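# Séance 4 : le bac à vrac

Bon, on attaque ma séance préférée. Après trois semaines sur les placards et les étiquettes, on passe au vrac, au vrai, celui qui traîne au fond de toutes les maisons et dont on repousse le tri au dimanche (puis au dimanche d'après).
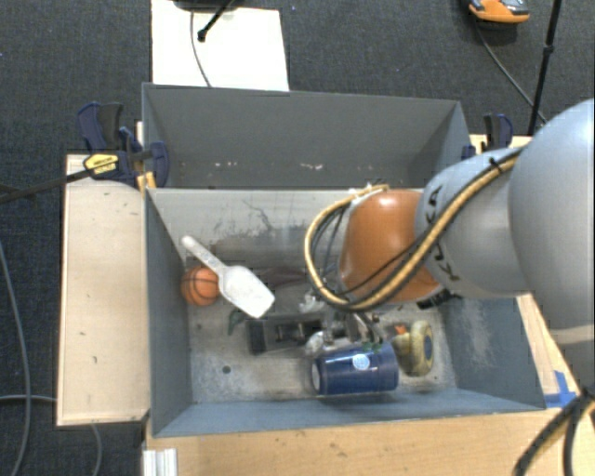 *Fig. 1. Bac gris à contenu mélangé : pelle blanche, petit ballon de basket orange, gobelet bleu foncé couché.*

Prenez deux minutes pour regarder la figure 1 avant de lire la suite. Moi, la première chose qui m'attrape l'œil, c'est la pelle : elle est posée en diagonale et elle mord un peu sur le ballon. C'est ce que j'appelle un **objet long**. Un objet long en travers d'un bac, ça mange une place folle ! Chez moi je commence toujours par ceux-là : je les sors, ou je les redresse le long d'une paroi.

## Les trois familles

Je garde le classement de Luzius Oberholzer, dont je vous ai déjà rebattu les oreilles en avril :

- **les longs** : pelles, louches, règles, tout ce qui a un manche ;
- **les creux** : gobelets, bols, boîtes sans couvercle ;
- **les mous et les froissés** : sachets, tissus, emballages.

Le ballon n'entre nulle part, je sais, on me le dit chaque année. Je mets les ronds avec les creux, parce qu'une petite balle se cale très bien dans un bol. Oberholzer en faisait une famille à part, vous choisirez votre camp.

Pour les creux, une seule règle : debout ou emboîtés. Un gobelet couché comme celui de la figure occupe toute sa longueur au sol. Quant à l'objet noir et gris foncé avec ses espèces de compartiments, il m'intéresse beaucoup : tout ce qui a des cases peut servir à ranger plus petit que soi. Notez-le dans la marge, on y revient à la séance sur les tiroirs.

Les deux morceaux froissés, clairs ou blanchâtres, vers le milieu, je ne me prononce pas dessus à distance. Avec le froissé, on déplie d'abord et on décide après (j'ai jeté une facture comme ça, une fois, je m'en souviens encore).

## À faire pour la prochaine fois

1. Choisissez un bac chez vous, un seul, et videz-le entièrement sur une table.
2. Faites vos trois tas, plus un tas « je ne sais pas ».
3. Remettez les longs contre les parois, puis les creux, puis le reste.
4. Chronométrez-vous. Mon record est de 27 minutes, pour un bac de jouets franchement épouvantable.

Apportez vos notes, même griffonnées, et surtout le contenu du tas « je ne sais pas » : on le triera ensemble en début de séance, sur la grande table.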